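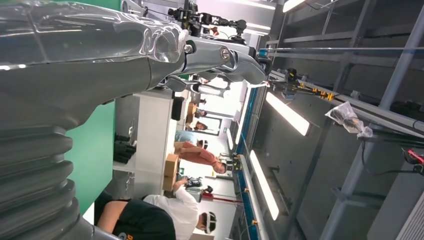

Wrist view, arm with the film sleeve. People on the far side of the table.

railfoot
Draft cell rules, for comment before Wednesday. Dorow site only, Canosham has its own.
1. Wrist speed limited to 300 mm/s whenever anyone is within reach of the table.
2. Cables tied back at the wrist, with no free loop longer than 10 cm.
3. Film on an arm housing to be checked at each shift change.

tolk_539
Rule 1 is too loose. "Within reach" has to be a distance. Our Jestar cell uses 1,093 mm from the table edge, marked on the floor.

railfoot
That figure came from your stopping tests - it won't carry over to a different arm. I'd accept a measured distance per cell.
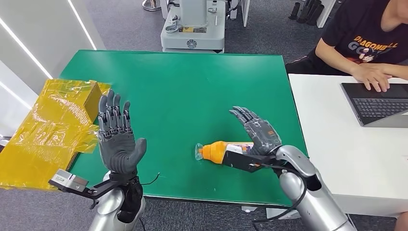

Rule 2 I would keep as written, but it needs to cover the brackets too. Anything fixed to the wrist changes the outline, and the clearance check should be repeated with it fitted.

mossbank
Disagree on 2. Tie a cable that short and it pulls at full wrist rotation. Pētersons had two connectors fail that way in August. Specify bend radius instead.

tolk_539
Both, then. Radius at the connector, loop limit everywhere else.

mossbank
Fine for the arm. I still wouldn't apply it to hands.

railfoot
Noted. 1 and 2 will be reworded, 3 stands unless someone objects.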